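Wernow Household Handling Project
Progress report to the Ustitz Fund, period ending December
Prepared by Calum MacAulay, project lead

1. The open day at Sosow

The main event of this period was the open day, and I am very happy to report that it went ahead, that it was full, and that people stayed well past the time we had put on the invitation. We had 20 visitors through the site between ten in the morning and late afternoon. The day was built around the glasses task, taking drinking glasses between the shelves and the table, done first by a person and then by the Veloso arm.
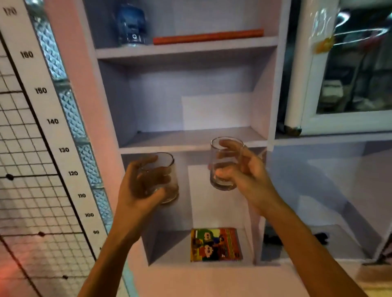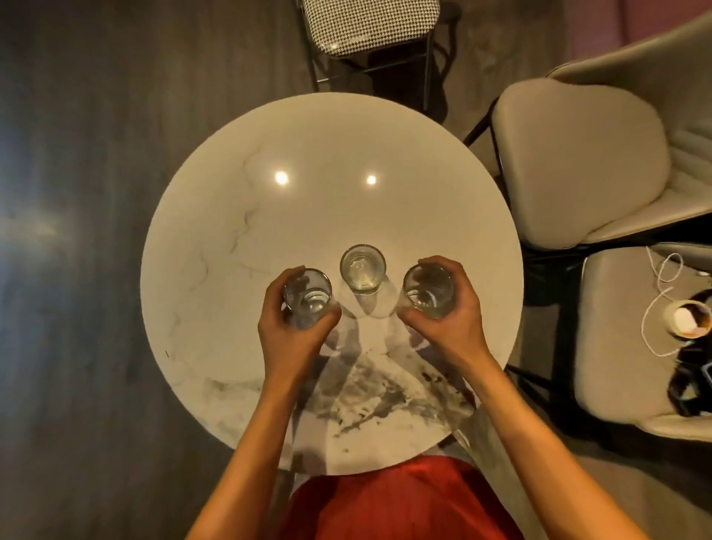
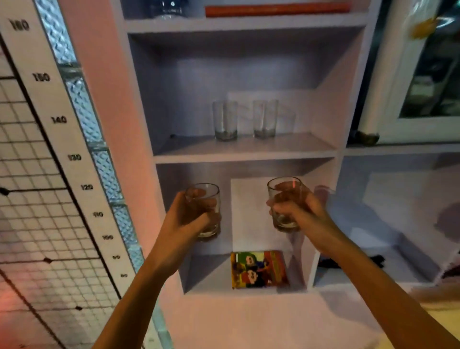

The glasses task, done by hand: at the shelving unit (first and third), at the marble table (second).

We had argued for a while about whether to show the human side at all. Craig Innes was for it from the start and I was not so sure (I thought people would come for the arm and look at their phones during everything else). Craig was right. The hand demonstrations held the room better than anything apart from the arm's very first pick, and they made the arm much easier to understand. Once you have stood and watched a person take hold of a glass in each hand without thinking, you are ready to see why a machine has to think so hard about one.

2. What the visitors saw

Each group got the same three parts, with a break for coffee after the second.

Part one was the hand demonstration. Shelves first, then the table. At the table we put a little water in the glasses, and that changed the mood straight away. People leaned in. Clear glass with a little clear water in it, on a pale, shiny top with gray veins and the ceiling lights reflecting in it, is close to the worst thing you can ask a vision system to look at, and I think most of the room understood that before Craig had said a word about it.

Part two was a look at the recordings. We played some of the hand demonstrations back on the big screen and stopped them at the moment of contact, so that people could compare grips. A tall glass and a short tumbler get held quite differently, and the same person will hold the same tumbler from the side one time and over the top the next. One visitor asked whether we tell the demonstrators how to hold things. We don't. We ask them to move the glasses the way they would at home, and we keep what we get.

Part three was the Veloso arm working on its own with one glass at a time. It ran the shelf-to-table move with empty glasses only. We were clear about that beforehand and repeated it on the day, as I would hate for anyone to go home thinking it can carry water across a room. It can't yet!

3. How the arm did

Well, on the whole, and better than in the rehearsal the night before.

The morning runs were clean. The arm found the glass, took it from the shelf and set it down on the table, and the set-down was gentle enough that a visitor at the back asked if it had touched the table yet. That slow last stretch is new since the previous report. Earlier in the year the arm came down at one speed and stopped when it felt the surface, which worked and sounded awful.

After lunch the light had moved round and we had trouble. The arm reached short of a tumbler twice in a row and closed on nothing. Craig stopped the run, lowered the blinds, and started again, and he talked the group through it the whole time, including the part where he didn't know yet what was wrong. Several people told me afterward that this was their favorite part of the day. We went back over the logs the next morning and the cause was glare on the rim, so the depth estimate landed on a reflection in place of the glass. It is a known weakness and it now has a proper place in the plan (see section 6).

Nothing was broken. We had a box of spare glasses ready and didn't open it.

4. Recordings

The collection now stands at 716 usable recordings of the glasses task. "Usable" here means the full move is in view from the first reach to the release, and someone other than the demonstrator has checked it. We have kept the unusual ones, too: hesitations, changes of hand, a glass put back and picked up again. The previous version of the model learned very tidy motions and was lost the moment anything was out of place, and we think the tidy data was to blame.

The shelves and the table are now both covered. The table took longer than planned. Seated demonstrations come out quite differently from standing ones, with the forearms lower and more of the glass hidden by the fingers, and we had to redo part of our checking guide for them. I would like to thank the checkers for their patience with that, as the wording changed on them more than once.

We also made a decision about the surroundings. There are other things on and around the shelves at Sosow, including something printed with bright cartoon characters in the lowest compartment, and early on there was a wish to strip everything back to plain white. We voted to leave things as they are. Real shelves have things on them. The arm was distracted by the bright colors for a few weeks of training and then it stopped being distracted, which is just what we were hoping for.

5. What people told us

We put out cards for comments and most came back with something written on them. A few themes:

Speed. Almost everyone found the arm slow. Nearly as many wrote that they wouldn't want it any faster near a person. I don't see a conflict in that, and we have no plan to speed it up in the next period.

Two hands. This was the question of the day. People had just watched a person move a glass in each hand, and then saw the arm take one. Why not two arms? The short answer is money and floor space. The longer answer is that two arms sharing one narrow shelf opening get in each other's way in a manner that human arms somehow don't, and the hand recordings are the best material we have for finding out how people manage it. We plan to study this on the recordings alone before asking for any equipment.

Trust. A retired nurse in the late morning group wrote half a page, both sides, about what it would take for her to leave a machine like this in a room with someone frail. It is the most useful thing anyone has handed us this year. Her points on what the arm should do when a person reaches for the same glass are now pinned over Craig's desk and will be turned into test cases.

Noise. Two comments about the cooling fan. Fair. A quieter one is on order.

Seats. We need more of them, and the people standing at the back couldn't see the table at all. Next time the screen will show the table live.

6. Next period

The work we have set ourselves, in the order we mean to do it:

Glare. Repeat the afternoon runs with the blinds up, on purpose, until the short reach is understood and fixed. Craig leads on this. We will try a second viewing angle before the gripper closes, at the cost of a slightly longer pick.

Water. Begin with the glass standing on the table and a small amount in it: lift, hold, set down in the same place. No travel. If that goes well we will try a short slide of the arm along the table, and we will report on it either way.

Mixed glasses. The arm has mostly been trained on one kind at a time. Tall and short glasses will be put out together, in no fixed order, at the shelves and on the table.

Both hands. Label the hand recordings for which hand moves first and which one waits. I can't promise a result here by the next report, but the first look has been fascinating and I will be surprised if there is nothing in it.

7. Budget and staffing

Spending is in line with the agreed plan. Open day costs came in a little under the amount set aside, mainly as the site let us use the room without charge in the evening before for the rehearsal. With your agreement we would like to move what is left to the checking work, where the seated recordings have used more hours than expected. The figures are in the attached sheet.

There are no changes in staff. Craig has taken over the day-to-day running of the arm, and I have gone back to the data side, where I am happiest anyway.

8. Points for the Fund

We would be glad of a decision on two things. The first is the small budget move in section 7. The second is whether you would like a session for the Fund's own board at Sosow in the spring, with the same hand demonstrations and, if we get there, a glass with water in it. It would take half a day. Craig would rather do it in the afternoon, with the blinds up, and I have told him we will see how the glare work goes first.

Comment cards, the run logs from the day and the revised checking guide can be sent on request.

Calum MacAulay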